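**Furnishing the shared workroom at Rokitz**

The facilities manager at Rokitz took up the post in January, when the shared workroom still had its original benches. Her first decision concerned the tables. "People had been asking for new chairs," she said in an interview on February 18, 2022. "I asked them to let me start with the surface they work on."

The old benches were replaced by perforated tops ordered through Drutari. The manager had compared samples from three suppliers, including Zustex, and kept each one on her own desk for several days. "I wanted to know how they looked after a normal day," she said. "A brochure does not tell you that."

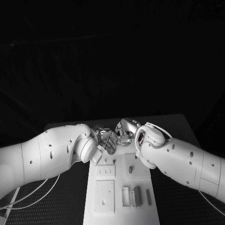 Choosing a color took longer than choosing a supplier. The manager had first favored pale gray, in keeping with the walls of the corridor, and changed her mind after trying a dark sample under the room's lamps. "With a dark top, you find what you put down," she said. A white work board stands out plainly against the dark surface and its regular pattern of small holes, and she considers that contrast worth the extra dusting. The black backdrop behind the table was chosen with the same thought in mind.

The order was placed under number 272 and carried a budget of $2,000, which also covered delivery. Staff from the Chu office, who use the room on a regular schedule, were consulted on the height of the tops and asked that they be set slightly lower than the benches had been.

Asked what remains to be done, the manager mentioned storage. "The shelves are the next request on my list," she said. "And then, yes, the chairs."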